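Vuvel Letters: a data card for a collection of wartime partisan correspondence

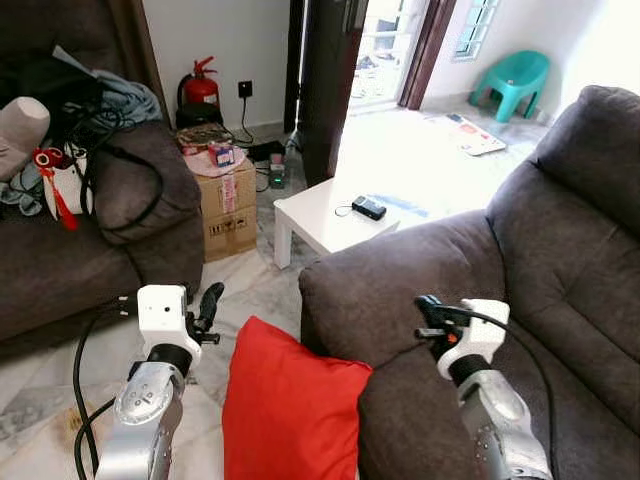 Compiled and maintained by the Restine Local History Group. Card last revised in March.

Welcome, and thank you for taking an interest in our letters. The collection holds 1,042 transcribed items written by, to or concerning the partisan companies that operated in the hills above Vuvel during the last two winters of the war. Most are short notes on whatever paper the writer could find, and a good many are about socks.

What you will find

Each row in letters.csv is one item, with the transcription in the original spelling, an English translation, the place of writing where we know it, and a shelf mark. Of the full set, 182 items come from the Krajčí company, a band made up largely of former forestry students who went into the woods when their school was shut. A further 110 are receipts for food, boots and mules, signed by company quartermasters and left with farmers who hoped to be paid one day. The remainder are family letters, a handful of orders, and some rather good verse.

How the text was made

The originals were typed up by hand from photocopies (the old kind, quite grey in places) and then read aloud in pairs, one of us following the copy and the other the typed page. It is slow work, but very pleasant with a pot of tea, and it caught a surprising number of slips. Words we could not read are given as [illegible], and a guess is followed by a question mark inside square brackets. We have left the writers' own mistakes alone - they are part of how these people sounded.

Names and cover names

Nearly everyone in the companies used a cover name, and several used more than one. The file covernames.csv links them where two separate letters agree. Where only one letter supports a link, the row is marked "weak", and we would ask you please to keep that mark if you reuse the table.

Known gaps

Almost 50 items have no date at all, and we have placed them by paper and handwriting, which you should treat with some caution. The Prondent valley is thinly covered, as its company seems to have burned its papers before crossing the river. Women couriers carried a large share of the post but appear in very few letters under any name.

Using the collection

You are welcome to use the transcriptions and translations for study, teaching or family research, with a credit to the group. If you spot a misread word, do send us the shelf mark and your reading. We meet on a Friday evening and go through corrections together, so a reply may take a week or two.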